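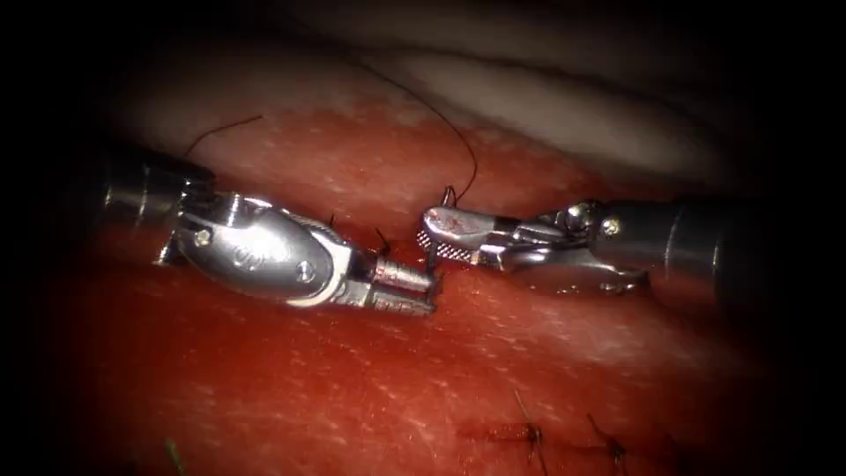 Two instruments above the suture line, two finished stitches lower down.

Suturing practice at the Biltoten skills room, February

I am Siwan Hopkin and I keep the gallery pages for our suturing course. The course has 8 places and lasts 13 weeks. Please look at the thread first and at the instruments after. Most beginners do it the other way, and I also did.

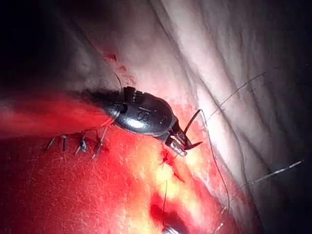 Curved needle in the jaws, over the puncture site. Four cut tails stand in a row on the left.

The cut tails are useful for learning, as they show the closure line very clearly. In our Zirner workbook there is a drawing exercise on this subject, on page 30. Bring a soft pencil.
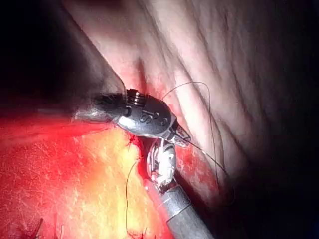 Thread control is the theme of our second evening, and many participants find it more difficult than the knot. A long thread wants to go everywhere. We ask you to stop from time to time and say aloud where each part of it lies. With the thread looping up and over to the right here, and another length hanging down in an S on the left, this is a good one to try it with. Draw both lines on paper, then compare with your neighbor.

The next gallery will be about knots.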